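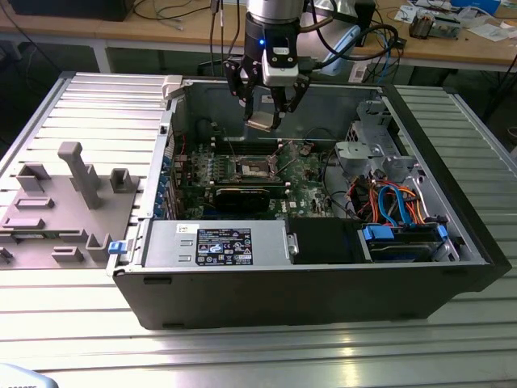 图7-1 卧放机箱与装配工作单元。夹爪持一矩形小件,位于机箱内部上方;机箱左侧台面上为打印夹具板。

第七章 共享工坊中的小型装配单元

本章内容
7.1 任务的界定
7.2 台面与基准
7.3 夹具板的设计与打印
7.4 末端夹爪与指尖
7.5 坐标系的建立
7.6 接近、放置与退出
7.7 线缆与工作空间
7.8 工坊使用规程

学习要求

学习本章后,读者应能够为一台二手或自制的小型机械臂划定合理的装配任务,绘制工作单元的平面布置图,设计并打印与台面配合的定位夹具,完成工具坐标系与工件坐标系的标定,并编写一段包含接近、放置与退出三个阶段的运动程序。读者还应能够按照工坊的管理要求填写运行记录,并在交接时说明单元所处的状态。

本章以第四章(关节运动与直线运动)和第六章(串行通信与控制器)的内容为基础。尚未完成第六章通信练习的读者,可以先阅读7.1至7.4节,待控制器能够稳定应答后再进入标定部分。

本章采用的贯穿实例,是Ninberg市Krasniqi共享工坊内搭建的一套计算机机箱装配单元。单元由Krešimir Dumitrescu负责机械部分,Milovan Jurić负责控制与程序部分,控制软件采用二人在工坊内维护的Sosto程序包。文中凡涉及该单元的尺寸、参数与记录,均以工坊存档为准。读者自行搭建时,应以自己的测量结果代替。

7.1 任务的界定

家庭与共享工坊中的机械臂项目,多数在任务界定阶段就已决定了难易。“让机械臂装一台电脑”是一个愿望,尚不构成任务。任务应当写明被操作的零件、零件的起始位置与姿态、目标位置与姿态、允许的误差,以及判定完成的依据。五项之中缺少任何一项,后续的夹具设计与程序编写都会反复返工。

计算机机箱是较好的练习对象。机箱内部空间有限,零件高低不一,既有刚性较好的金属边框,也有不宜受力的电路板与插槽。图7-1中的机箱已取下侧板,内部朝上;主板居中,处理器插座空置,其金属扣架与压杆外露;显卡、内存插槽、电源和硬盘各占一处。操作者若要在这样的空间里移动一个零件,就必须同时考虑夹爪指尖的位置和夹爪本体的外廓。许多初学者只计算前者,而碰撞往往由后者引起。

在本章实例中,任务被拆分为若干个单独的放置动作,每个动作只处理一种零件,并配有独立的起始托位。拆分的原则有以下几条。

第一,一个动作中只允许夹爪张开与闭合各一次。需要换手、翻面或二次夹持的零件,应另列动作,或者改由人工完成。

第二,接触力需要感知的动作与不需要感知的动作分开编写。将零件放到平面上属于后者;将零件压入插槽属于前者。小型机械臂大多没有力传感器,只能从电机电流推断受力情况,推断的结果受速度与姿态影响较大。本章不要求读者完成压入类动作。

第三,柔性零件不列入自动动作。数据线与电源线的形状在每次开箱后都不相同。图7-1右侧硬盘架上方的橙、红、蓝各色线缆即属此类。实例单元的做法是在运行之前由操作者检查线缆走向,凡落入运动路径的,先行拨开并以扎带固定。

任务界定的结果应当写成一张任务单。任务单不必复杂,一页纸足够,但应当在动手加工任何零件之前完成。Krasniqi工坊要求任务单张贴于工作台旁,并由搭建者与工坊值班人员各留一份。

表7-1 任务单的基本栏目(节录)
零件名称:写明种类,同一零件有多种规格的须分别列出
起始托位:夹具板上的编号
目标位置:以工件坐标系表示
夹持方向:指尖开合方向与零件长边的关系
允许误差:平面方向与高度方向分别填写
完成依据:由谁、以何种方式确认
中止条件:出现何种情况时立即停止

“完成依据”一栏最容易被忽略。程序运行到最后一行,只说明控制器发送了全部指令,并不说明零件到达了目标位置。在没有视觉检测的单元中,完成依据通常是人工目视,此时应当在程序末尾设置等待,由操作者确认后再进入下一循环。

7.2 台面与基准

台面是整个单元的基准,它的作用在搭建初期常被低估。实例单元采用条板式铝制台面。与整块木板相比,条板式台面的优点在于可以利用条板之间的沟槽安装紧固件,夹具的位置可沿沟槽方向连续调整;其缺点在于,沿沟槽方向的定位全凭摩擦力保持,受到侧向冲击后可能发生滑移,而操作者不一定能够察觉。

为此,凡安装在条板台面上的夹具,至少应有一处与沟槽垂直方向的硬限位。硬限位可以是一段角铝,也可以是固定于台面端部的挡块。夹具先靠紧挡块,再紧固螺栓,次序不可颠倒。

机械臂底座与夹具应当安装在同一个刚性结构上。将机械臂固定在一张桌子上、将工件放在另一张桌子上的布置,在短时间演示中可能看不出问题,一旦有人倚靠其中任意一张桌子,两者的相对位置便随之改变。共享工坊中人员往来频繁,这一要求应视为强制性要求。

台面的水平度并不需要很高,但需要稳定。检查的方法如下:将水平仪置于台面中央,记录读数;由一人在台面四角依次施加手掌压力,观察读数能否复原。读数不能复原的,应当先检查支脚与地面的接触,再检查立柱与横梁的连接螺栓。未通过此项检查的台面,不应进行标定。

布置图应当按俯视方向绘制,图中至少标出下列内容:机械臂底座的投影、机械臂在全部关节范围内可能到达的区域、工件的外廓、夹具板的外廓、电源与急停开关的位置,以及操作者站立的位置。操作者站立位置应当在可达区域以外,且从该位置伸手能够触及急停开关。若工坊空间不允许二者同时满足,应当用软件限制机械臂的关节范围,直至满足为止。

机箱的放置方向也应在布置图中确定。卧放时,主板平面与台面平行,竖直向下的接近路径最短,夹爪姿态也最简单。立放时,夹爪须水平伸入,腕部与机箱边框的间隙明显减小。实例单元采用卧放,并在工件坐标系中规定主板平面为参考平面。

机箱本身并非精密零件。薄板冲压成形的边框在不同位置上可能有可测得的弯曲,橡胶脚垫也会在受压后变形。因此,机箱在台面上的定位不宜依靠脚垫,而应当依靠边框的转角。以转角定位时,选取相邻两边,使机箱同时靠紧两侧的限位件,限位件高度不应超过边框高度,以免妨碍夹爪通过。

7.3 夹具板的设计与打印

夹具板的任务是使每一个零件在每一次循环开始时都处于已知的位置与姿态。对于没有视觉系统的单元,夹具板的重复精度就是整个系统重复精度的上限。

图7-1左侧台面上的灰色夹具板为三维打印件,板面有多处凸起的结构,其中包括一根较高的立柱与四个较小的托座。将多种结构合并在一块板上,是共享工坊中常用的做法,优点是整板拆装一次即可恢复全部托位之间的相对关系,工作台让与他人使用之后,复原所需的时间较短。代价是任何一个托座需要修改时,整板都要重新打印。

折中的方案是将夹具板分为底板与插件两层。底板只提供定位孔与紧固孔,插件承担与零件接触的部分。插件磨损或零件规格改变时,只更换插件。采用该方案时,底板与插件之间应当以一个圆孔和一个长孔配合两根销钉定位。若两处均采用圆孔,打印误差将使插件无法装入,或者装入后产生内应力而翘曲。

托座的设计应当遵循下列要求。

一、托座入口应有倒角。人工放置零件时,倒角能够引导零件落位;机械臂放置零件时,倒角能够吸收一部分定位误差。

二、托座应当在夹爪指尖经过的方向上开出缺口。缺口宽度应大于指尖宽度与两侧定位误差之和。实例单元的第一版夹具板未留足缺口,指尖在闭合时先接触托座侧壁,零件被侧壁反力顶起,循环因此中断。

三、零件应当由三个点或一个小平面支承,避免用大面积底面支承。打印件底面的层纹与翘曲会使大平面支承变得不确定,零件一角悬空时,夹持高度随之改变。

四、托座高度应当使零件夹持部位高出周围结构,高出的量以指尖能够完全包住夹持部位为宜。

五、托座旁应当有可读的编号,编号与任务单一致。编号可以直接打印为凹字,字迹在长期使用后仍可辨认。

打印方向对夹具板的寿命有直接影响。较高的立柱若沿层间方向受弯,容易在根部断裂。解决的办法有两种:一是在立柱根部增加圆角与加强筋;二是将立柱单独打印,使层纹沿柱长方向排列,再以螺栓固定在底板上。采用第二种办法时,应当在装配后重新测量立柱顶端的位置,不可沿用模型中的数值。

打印完成的夹具板应当静置至室温后再从打印平台上取下。取下过早,板的四角容易上翘。检查翘曲时,可将夹具板置于平板玻璃上,轻按四角,凡有摆动者,应当打磨底面或重新打印。Krasniqi工坊的存档显示,实例单元的夹具板先后打印了7版,前几版的改动集中在托座缺口与底面平整度上,后几版的改动集中在编号与紧固孔的位置上。每一版的模型文件均予保留,文件名中写明版次与改动内容。

夹具板的紧固力矩应当适度。打印塑料在持续压力下会缓慢变形,螺栓预紧力随之下降。建议在螺栓头下加装大垫圈,并将复紧列入每次运行前的检查项目。

7.4 末端夹爪与指尖

本章实例采用两指夹爪。两指夹爪结构简单,控制量只有开度一项,适合夹持具有一对平行面的零件。图7-1中,夹爪两指之间所持的浅米色小件即为矩形,此类形状与平行指面配合较好。

选择夹持面时,应当优先选取零件上距离最小的一对平行面,并使夹持点接近零件重心。夹持点偏离重心时,零件在提起后会绕指尖连线转动,转动量取决于指面摩擦与夹持力。对于质量很小的零件,转动可能不明显,但放置时的接触反力同样会引起转动,因而该项要求对轻小零件依然适用。

夹持力不宜过大。初学者往往以最大力夹持,认为较为可靠。过大的夹持力会使零件变形、使指尖弹性垫侧向滑移,并使夹爪机构的间隙偏向一侧,结果是零件中心与夹爪中心不重合。建议的做法是从最小可用力开始,逐级增加,每增加一级,将零件提起并以规定速度往返运动,直至不再滑移,在此基础上留出余量。

指尖的设计应当与任务相适应。在机箱内部作业时,指尖宜细长,使夹爪本体保持在边框高度以上;但指尖越长,受力时的弯曲越大,指面也越难保持平行。实例单元在Murnine型指尖的基础上改制,将指面贴层由硬质改为软质,并在根部增加了筋板。改制之后,须重新测定夹爪完全闭合时的零点。

夹爪的状态指示应当便于操作者观察。腕部外壳上的指示灯是常见的做法。无论采用何种颜色与闪烁方式,其含义都应当写入单元说明并张贴,不得依赖搭建者的记忆。共享工坊中,同一套设备可能先后由多人使用,指示含义不明是误操作的来源之一。

夹爪开度与零件尺寸的关系,应当以表格形式保存在程序之外。Sosto程序包将每种零件的张开量、闭合量与夹持力存于同一个参数文件,运动程序只引用零件名称。更换指尖或贴层之后,只需修改参数文件。将数值直接写在运动程序各处的做法,会使后续维护者难以判断某一数值是否仍然有效。

7.5 坐标系的建立

装配单元中至少存在三个坐标系:固定于机械臂底座的基坐标系,固定于夹爪指尖的工具坐标系,以及固定于工件的工件坐标系。夹具板通常另设一个坐标系,以便在夹具板拆装之后单独修正。

工具坐标系的标定采用定点法。在台面上固定一枚尖端向上的锥针,在夹爪上装夹一枚尖端向下的标定针,操作机械臂以多种不同姿态使两针尖端相对,记录各次关节角,由程序求解标定针尖端相对于腕部法兰的位置。所取姿态应当彼此差别较大。若各次姿态相近,方程虽然有解,但解对测量误差十分敏感。实例单元规定标定时取10个姿态,并舍弃残差最大的一个后重新求解;若重新求解后的结果与原结果相差超过任务允许误差,应当检查标定针是否松动,再从头进行。

工件坐标系的标定采用三点法。第一点为原点,第二点确定一个坐标轴的方向,第三点确定坐标平面。三点应当选在刚性较好且便于辨认的位置。以机箱为例,主板固定螺柱的中心是较好的选择,塑料导风罩、硬盘托架等可拆卸零件则不宜用作标定点,此类零件自身与机箱之间存在间隙。

原点与第二点之间的距离应当尽量大。在相同的对点误差下,两点相距越近,轴线方向的误差越大,由此在远端造成的位置误差也越大。读者可以用第三章的误差传递公式自行推算。

夹具板坐标系的标定与工件坐标系相同,但标定点应当在设计阶段就预留在模型中。常用的预留形式为浅锥坑,标定针尖端落入锥坑时有明确的手感。锥坑周围不应有高于标定针夹持部位的结构,较高的立柱尤其应当与锥坑保持距离。

坐标系建立之后应当进行验证。验证点不得与标定点重合。通常选取工件上另外三处特征,命令机械臂使标定针运动至各特征正上方,停住,由操作者用塞尺或目视检查偏差,并将偏差记入标定记录。验证未通过时,不得以修改目标点坐标的方式“补偿”偏差。这样的补偿只在一处有效,并掩盖了坐标系本身的错误。

标定结果具有时效。下列情形发生之后,应当重新标定或至少重新验证:机械臂断电后关节零点丢失;夹爪或指尖更换;夹具板拆装;工作台移动;发生碰撞。室温有较大变化时,打印件的尺寸亦随之变化,验证的间隔应当缩短。

7.6 接近、放置与退出

一个完整的放置动作由接近、放置、退出三个阶段组成,每个阶段的速度、路径形式与中止条件各不相同。

接近阶段分为两段。第一段由起始托位上方移动至目标位置上方的过渡点,可采用关节运动,速度较高。过渡点的高度应当保证夹爪及所持零件在任何方向上移动时都不触及机箱边框与箱内最高零件。第二段由过渡点竖直向下至预放置点,须采用直线运动,速度应降至第一段的一小部分。预放置点应当高出目标位置,高出的量大于高度方向的总误差。

放置阶段由预放置点开始。程序以最低速度下降,同时监视电机电流。电流超过设定阈值而高度尚未到达目标时,应当立即停止并上退,不得继续下压。高度到达目标而电流没有变化时,说明零件尚未接触支承面,此时也不应继续下降,而应停止并请操作者检查。两种情况都应在程序中给出明确的提示文字。

松开夹爪之前,应有短暂停顿,使机械臂的残余振动衰减。松开时,开度不宜一步到位。先张开较小的量,使零件脱离指面,再上退一小段距离,最后完全张开。在狭窄空间中直接完全张开,指尖外侧可能触及邻近的零件。

退出阶段是事故较多的阶段,原因在于操作者的注意力此时已经转移。退出路径应当与接近路径第二段完全重合,方向相反。任何“顺路”缩短退出路径的修改,都应当重新进行干涉检查。

以下为一个放置动作的程序骨架,以文字形式给出,读者可以根据所用控制器改写。

步骤1 读取零件参数,核对当前夹爪零点是否有效
步骤2 移动至起始托位上方,张开夹爪
步骤3 直线下降至夹持高度,按设定力闭合
步骤4 直线上升至托位过渡点,检查开度是否等于零件尺寸
步骤5 移动至目标过渡点
步骤6 直线下降至预放置点,停顿
步骤7 低速下降,监视电流与高度
步骤8 小开度松开,上退,完全张开
步骤9 直线上升至目标过渡点
步骤10 等待操作者确认,写入运行记录

步骤4中的开度检查是低成本的有效措施。夹爪闭合后的实际开度若小于零件尺寸,说明零件未被夹住或夹在了较窄的部位;若大于零件尺寸,说明零件歪斜,或指间有异物。两种情况下均应返回托位上方并停止。

首次运行应当在不装零件的条件下进行,并将全程速度限制在最低档,由操作者手持急停开关。空行程通过后,以泡沫块或纸板代替零件再次运行,最后方可使用真实零件。用于练习的主板与插卡,应当选用已报废的部件,且机箱在任何情况下都不得接通电源。电源供应器内部的电容在断电后仍可能带有电荷,练习过程中不应打开其外壳。

运行记录的价值在积累到一定数量后才会显现。实例单元存档的放置动作共1097次,其中有27次由程序中止。Milovan Jurić在整理存档时将中止按阶段归类,发现多数发生在步骤4,即零件尚未离开托位区域时。据此作出的改进全部集中于托座,而运动程序的目标点未作改动。读者在自己的单元中遇到中止时,也应当先按阶段归类,再决定修改何处。

7.7 线缆与工作空间

沿机械臂敷设的线缆应当随臂运动而不受拉扯,也不应在臂的下方形成悬垂的环。敷设时,先将各关节依次转至两端极限,观察线缆在每个极限位置的松紧,再确定固定点。固定点应当选在关节两侧的刚性连杆上,两固定点之间留出弯曲余量。扎带不应勒紧至线缆外皮变形。

线缆末端进入夹爪处是疲劳断裂的高发部位。该处应当加装应力释放件,或以一段螺旋护套过渡。检查时,应轻弯线缆并观察通信是否中断。间歇性的通信中断常被误认为软件故障,耗费大量排查时间。

工作空间之外的物品同样需要管理。共享工坊的工作台后方往往堆放文件、零散电子件与未收起的线缆。这些物品只要不在可达区域之内,便不妨碍运行,但可达区域的边界应当以醒目胶带标出,使其他使用者能够判断物品可以放置的范围。边界应当按照机械臂携带最长零件时的外廓绘制。

照明也属于工作空间的一部分。机箱内部较深,仅靠顶部照明时,操作者难以看清指尖与零件的接触情况。建议在机械臂对侧增设一盏可调角度的灯,使两侧光照大致均衡。灯架应当固定于台面以外的结构上,避免与机械臂可达区域重叠。

7.8 工坊使用规程

家庭搭建与共享工坊搭建的技术内容基本相同,管理要求则有差别。在共享工坊中,设备在搭建者离开之后仍然存在,其他使用者有可能接触到它。下列规程摘自Krasniqi工坊的使用手册,供读者制订本单位规程时参考。

(一)机械臂通电期间,搭建者或经其授权的操作者应当始终在场。暂时离开时,应当按下急停并取走使能钥匙。

(二)每次运行前,应当依次检查夹具板紧固情况、指尖贴层、线缆走向、急停功能与坐标系验证记录。检查结果填入运行记录后方可启动。

(三)任何人均可按下急停,事后无须说明理由。恢复运行须由操作者在检查工作空间后进行。

(四)手部进入可达区域之前,应当确认机械臂处于停止状态且使能已经断开。仅凭程序处于等待状态,不得视为停止。

(五)机箱内的零件不得在单元运行期间由人工增减。需要调整的,应当先停止,调整后自步骤1重新开始。

(六)修改程序、参数文件或夹具模型时,应当保留原版本,并在记录中写明修改人、修改内容与修改原因。

(七)使用结束后,机械臂应回到停放姿态,夹具板保留在台面上的,应当在旁放置状态卡,写明坐标系是否仍然有效。

状态卡的填写应当简洁。Krešimir Dumitrescu为实例单元编制的状态卡只有四栏:夹具板版次、指尖型号、最近一次验证的结果、遗留问题。遗留问题一栏即使没有内容,也应当填写“无”,空白栏目不能区分没有问题与没有填写。

规程的执行情况由工坊值班人员抽查,抽查时以运行记录与状态卡为依据。两者不一致的,单元暂停使用,由搭建者重新验证坐标系并补齐记录之后恢复。

下一节起进入夹具板的具体设计。读者应当备齐一张已填写完毕的任务单、一张按比例绘制的布置图,以及所选零件的实测尺寸。尺寸应当用游标卡尺在每个方向上测量三处,取最大值用于托座内廓,取最小值用于夹爪闭合量的计算。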